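Tirnano workshop – minutes, September meeting

Present: Paraschiva Voicu (chair), Iulian Manole, Marius Moldovan, Tamara Bălan (notes). Roxana Dumitrescu joined at 4:20, from item 3.
Apologies: none recieved

Started 4:05 pm.

1. Last minutes
Read, agreed. One fix – item 6 said the chain order came from Gokalance. No, Enache. Gokalance is boxes and cards only. Tamara to correct the file copy.

Matters arising: door closer still broken. Shelf labels done. Light over the packing bench done, Iulian says too white, everybody else fine with it. Leave it.

2. Short chains, Enache order
Order is for 600 short chains, bracelet length, silver finish. 487 finished and counted in by Marius as of this morning. Rest are cut but no clasps on. Clasps due from Bistinine, second reminder sent, answer was "this week" and nothing after that.

Paraschiva asked if we can send what we have. Marius would prefer one shipment, pays one lot of freight. Iulian pointed out Enache asked for partials in their first e-mail. Tamara found the e-mail during the meeting and yes they did. So partial is fine, but they want a list with it.

Tangling. Came up again. Chains put away in a heap on the tray take longer to sort than they took to finish. Paraschiva wants each one hung or laid straight the moment it's done, no piles. Marius says fine if there are hooks. There are 80 hooks on the big board and half of them have other stuff hanging off them (keys, tape, somebody's scarf). Board gets cleared first.

Agreed: send partial when the list is done. Clear the hook board. No chains in heaps on the tray.
Action: Marius, list. Iulian, hooks.

3. Handling and checking
Roxana came in here.

Long talk about how a chain gets picked up. Roxana's view is ends first, always, let it hang, look down the length, then lay it down. If you pick it up in the middle it folds on itself and you miss a bad link. Iulian picks up in the middle, admits it, says he's never missed one. Marius brought out two that got by last month. Moved on.

Hang time – Paraschiva asked if a few seconds is enough. Roxana: long enough for it to stop swinging. Nobody wanted to write down a number so no number.

Gloves. Marks on the finish after handling with bare hands. Thin cotton ones are too loose, nitrile grips ok but tears at the fingertips. Tamara to buy one box in a smaller size and we see. Not to be bought from the place on the corner, they charge double.

Agreed: ends first. Goes on the wall sheet.
Action: Roxana, wall sheet, one page, big type. Tamara, gloves.

4. The green table
Main item today, ran over.

Pale green marbled top stays. Silver shows up well against it, better than on the white one we had before, everybody agreed on that inside a minute. Paraschiva would like the same for the second table. Iulian to see if it's still made in that shade, the sample book has two greens and one of them is nearly gray.

Lavender panels with the flower print. Marius not a fan, finds the red flowers busy behind small things. Roxana likes them and so do the visitors. Vote, three to one with Paraschiva not voting. They stay on all three sides.

Things living on the table. Rule from spring was only what's being worked on plus one case and one bottle at the back. It drifted. Tape, pens, a mug, two phones and a stapler were in there last week. Back to the rule.
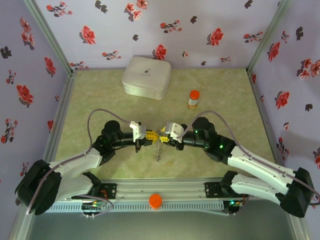 Item 4. Short chain over the green top, white case and orange-capped bottle at the back.

Back of table is the agreed place for both, case toward the wall, bottle to the right of it. Roxana asked for tape marks on the table top. Marius against, glue residue. Iulian suggested small paper dots, also against. No marks then, everybody just remembers.

Floor under there needs sweeping more often. Dropped jump rings. Tamara found a handful with the magnet, no wait, those were the pins, the rings don't stick. Found them with the brush.

Agreed: top and panels stay. One case, one bottle, back of table. Cups go on the window sill.
Action: Iulian, green samples. All, own cups.

5. Cases
The white padded ones, rounded corners. Opinions good. Soft enough inside for a chain, lid doesn't pop open in the bag. Complaints: shows every fingerprint, and the logo on the lid is small and gray so at a distance they all look blank. Paraschiva doesn't mind that. Roxana minds, would like it darker. Gokalance can do a darker print but it's a new plate and a new plate costs.

Stock: 652 cases on the shelf after Marius's recount, which covers Enache with some over. So no rush on the reprint. Decide next time when there's a price.

Size question – Iulian asked if square is right for something long and thin like a chain. Laid in a curve it fits. Laid straight it doesn't. Curve it is, clasp at the top. Roxana will do one as a pattern and leave it open on the bench for people to copy.

Wiping down: dry cloth only. Marius used the spray once and it left a ring, that case is now the pen case.

Agreed: keep the present case. Price for darker logo.
Action: Roxana, write to Gokalance. Roxana again, pattern case.

6. Bottles and labels
Small clear bottles with the orange caps. Paraschiva wants every bottle in the workshop to say what's in it and when it was opened, in pen, on the label, readable. Too many are half written. Tamara checked the shelf, three had no opening date at all and one just said "Iulian".

Iulian to deal with "Iulian".

Any bottle nobody can identify goes in the disposal box, not back on the shelf and definately not down the sink. Caps tightened at the end of the day. Bottles on the tables no more than one at a time (see 4).

Marius asked if we can go to a different cap color for each product. Good idea in general but the supplier only does orange in that size. Dropped.

Agreed: contents and date on all labels.
Action: Tamara, go through the shelf. Iulian, his bottle.

7. Packing
Quick one. Chain in case, case in sleeve, card on top, sleeve closed with one sticker. One sticker. Last batch had two on some and Enache's people had to cut them.

Cards have the old phone number. Use them up for samples only, new ones are in the lower drawer. Old ones out of the packing bench today – done by Tamara during the meeting.

Big cartons: Marius says the ones from Bistinine are stronger then ours and we should reuse them. Ok if the old address is covered completely.

8. Open afternoon
Short discussion, no date yet. Roxana would like visitors to see the green table side with the flower panels, then the packing bench, then out by the side door. Side door means fixing the closer, see item 1, so that is now urgent. Paraschiva to call the man.

Tea or no tea. Tea, by the window, nowhere near the tables.

Small sale on the day? Leftover chains with a case each. Prices to be set by Paraschiva and Marius beforehand, not on the spot like last time.

Action: Paraschiva, door closer. Roxana, rough plan of the route.

9. Any other business
– Marius: stool at the second table wobbles, don't sit on it. Tamara put a note on it.
– Tamara: whoever has the small round-nose pliers with red handles please bring back.
– Iulian: heating. Too early to discuss, said Paraschiva. He wants it minuted that he asked.
– Roxana: holiday cover, will send days by e-mail.

Next meeting: when the clasps are in or in four weeks, whichever comes first. Iulian to take notes.

Closed 5:35 pm.
T.B.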